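Learning to get up early

I have been getting up at five since October. I used to sleep until the last possible minute, and then I'd be short with everyone until lunch. My friend Mbali Nel had been doing it for years and never made a fuss about it, so I asked her how she managed. She said she went to bed earlier. I had hoped for something cleverer.

The first 2 weeks were bad. I fell asleep on the bus and missed my stop, and I gave up going out in the evenings. After that my body seemed to accept it, and I stopped needing the second alarm. 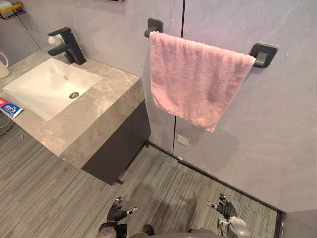

What I do with the time has changed. At first I had grand plans to write, and I managed around 3,000 words of a story that I don't much like now. Then I tried running, which my knees didn't care for. These days I mostly read, or reply to letters. My old neighbour Kyung-hwa Yeon moved away last year and she writes long ones, so I'm usually behind.

The evenings are the hard part. I'm no use after nine, and I left Karla's birthday dinner before the cake – she has forgiven me, I think. I've started allowing myself one late night a week and sleeping in until seven afterwards.

I don't know if I'll keep it up when the mornings get darker. My sister thinks I won't. I've bought a better lamp for the reading chair anyway.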